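생활공방 Q&A > 작업대·바닥 보양

갈색 종이 깐 작업대에 파란 테이프로 격자 치는 법, 종이가 자꾸 웁니다

글쓴이: Nayeli Correa
조회 900

안녕하세요. 작업대 상판을 갈색 종이로 덮고 그 위에 파란 테이프로 큼직한 칸을 나눠서 쓰고 있습니다. 칸마다 물건을 놓을 자리를 정해두려는 건데, 정리정돈에 소질이 없는 사람이 테이프의 힘을 빌려보자는 계획이었습니다. 계획은 늘 훌륭합니다.

문제가 두 가지입니다. 첫째, 종이가 웁니다. 처음 깔 때는 분명히 손바닥으로 열심히 밀었는데 하룻밤 자고 오면 잔주름이 생겨 있어요. 접혔던 자국도 안 없어지고, 종이 이음매도 자꾸 눈에 들어옵니다. 둘째, 줄을 반듯하게 붙였다고 생각했는데 멀리서 보면 이게 직각인지 제 희망사항인지 모르겠습니다. 줄자로 재면 또 맞는 것 같기도 하고요.
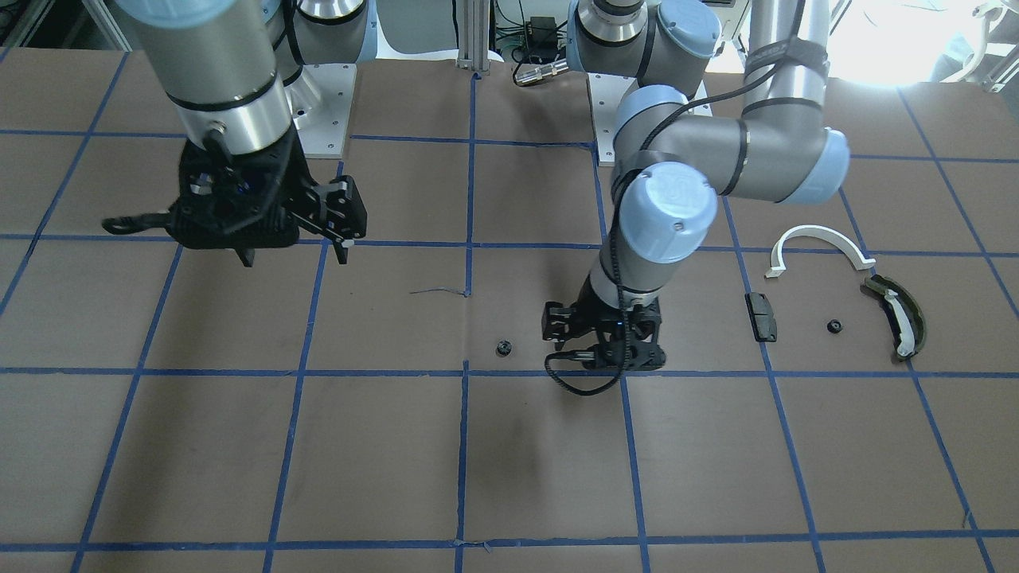 현재 작업대 상태. 아래쪽 가운데가 제일 심합니다.

종이는 동네 포장재 가게에서 롤로 파는 걸 샀고 Adberg라고 적혀 있었습니다. 테이프는 집에 있던 파란색이라 상표는 모르겠습니다. 다림질하라는 말도 들었는데 작업대를 다림질하는 사람이 되기 전에 여기 먼저 여쭤봅니다. 전부 뜯고 다시 해야 할까요, 아니면 주름진 데만 손볼 방법이 있을까요?

Arben Pavlović
채택됨 · 추천 8

저 정도면 쓰는 데 지장 없습니다만, 한번 눈에 띄면 계속 띄는 게 주름이죠. 저도 겪어봐서 압니다.

롤 종이는 말려 있던 방향으로 돌아가려는 고집이 있고, 습도가 바뀌면 늘었다 줄었다 합니다. 그런데 테이프로 격자를 먼저 꽉 붙여놓으면 늘어난 종이가 갈 데가 없어서 칸 안쪽에서 웁니다. 줄이 많을수록 칸마다 골고루 울고요. 공평하긴 합니다.

다시 하실 거면 이 순서로 해보세요.

종이를 넉넉하게 잘라서 작업대 위에 펼친 채로 하룻밤 둡니다. 말렸던 면이 아래로 가게 뒤집어서요. 모서리에 무거운 책을 올려두면 됩니다. 평소 안 읽던 책이 이때 제일 쓸모 있습니다.

다음 날 한쪽 긴 변만 상판 옆면으로 넘겨 붙이고, 반대쪽으로 당기면서 고정합니다. 가운데부터 잡고 양 끝으로 나가야 합니다. 끝에서부터 시작하면 남는 종이가 전부 반대쪽 구석에 모여서 회의를 합니다.

종이 두 장을 이어야 하면 이음매를 테이프 줄이 지나갈 자리에 맞추세요. 어차피 덮일 자리라 티가 안 납니다.

격자는 가운데 세로줄과 가운데 가로줄부터 붙이고, 나머지는 거기서 간격을 재서 나갑니다. 가장자리를 기준으로 재지 마세요. 상판 가장자리가 반듯하다는 보장이 없습니다. 제 작업대는 양 끝 폭이 2밀리 차이 나는 걸 6년 만에 알았습니다.

직각 확인은 대각선으로 하세요. 한 칸의 두 대각선 길이를 재서 서로 같은지 보면 됩니다. 가로세로 마주 보는 변까지 서로 같으면 직각 맞습니다. 사진으로는 먼 쪽이 좁아 보이는 게 당연하니 사진 보고 판단하지 마시고요.

뜯기 싫으시면 주름 심한 칸만 테이프 한 변을 살살 떼고 종이를 밀어낸 다음 다시 붙여보세요. 떼다가 종이 겉면이 같이 일어나면 그때는 마음 편하게 전부 뜯으시면 됩니다.

Dilwyn Craddock
추천 2

종이를 왜 쓰세요? 고무매트 까세요. Sunby에서 나오는 거 쓰는데 주름 없습니다.

Ludivine Besnard
추천 6

위에 매트 말씀은 맞는데, 종이는 더러워지면 걷어서 버리면 끝이라는 장점이 있어서 저는 계속 종이파입니다. 매트는 닦아야 하잖아요. 닦을 사람이 저고요.

Arben 님 글에 조금만 보태자면 종이 두께를 한번 보세요. 얇은 포장용은 뭘 해도 웁니다. 바닥 보양용으로 나오는 두꺼운 걸로 바꾸고 나서 저는 주름 고민이 많이 줄었습니다. 대신 접힌 자국은 두꺼운 쪽이 더 오래갑니다. 접어서 파는 것 말고 롤로 말린 걸 사세요. 이미 롤이라고 하셨으니 사 와서 접으신 거라면 할 말은 없습니다.

테이프는 당기면서 붙이지 마세요. 길게 뽑아서 힘을 뺀 상태로 내려놓고, 가운데를 눌러준 뒤 양쪽으로 문지릅니다. 팽팽하게 당겨 붙이면 나중에 테이프가 줄어들면서 종이를 같이 끌고 갑니다. 긴 가로줄 근처가 특히 그렇습니다.

다림질은 저도 해봤습니다. 깔기 전에 낮은 온도로, 스팀 없이, 얇은 천을 대고 하면 접힌 자국은 꽤 펴집니다. 테이프 붙인 다음에는 하지 마세요. 접착제가 종이에 배어서 얼룩이 남고, 다리미 바닥에도 남고, 그 다리미로 다린 흰 셔츠에도 남습니다.

Nayeli Correa (글쓴이)

답변 감사합니다. 사 와서 접은 것 맞습니다. 차에 안 들어가서요.
일단 아래쪽 가운데 칸만 떼어보고, 종이가 일어나면 전부 뜯겠습니다. 책은 충분히 있습니다.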